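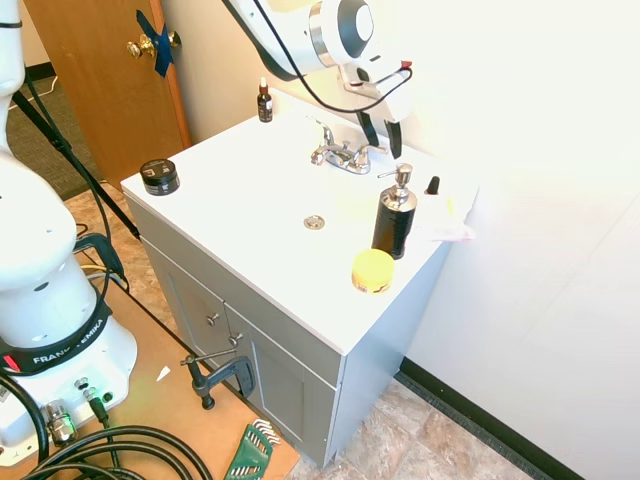
According to one reader of the Truvden club bulletin, the Isell Cup was never a real championship, and the people who ran it knew as much. The claim is hard to dismiss. The Isell Cup was a college basketball tournament held each May at Rusnák Hall in Truvden, long after most leagues had finished play.

Organizers billed it as the oldest event of its kind in the region, but no bracket survives from before its third season. The often repeated crowd of 768 at the first final is also doubtful, as the hall was licensed for far fewer seats at the time.

Imis won the best known final, 79–41, against a team that reportedly dressed only its reserves. Supporters still call it a classic. The box score suggests otherwise: the losing side made 2 field goals after halftime.

The tournament stopped without any formal announcement. A revival was proposed on 2021-04-16, though no schedule was published and no school is known to have signed up.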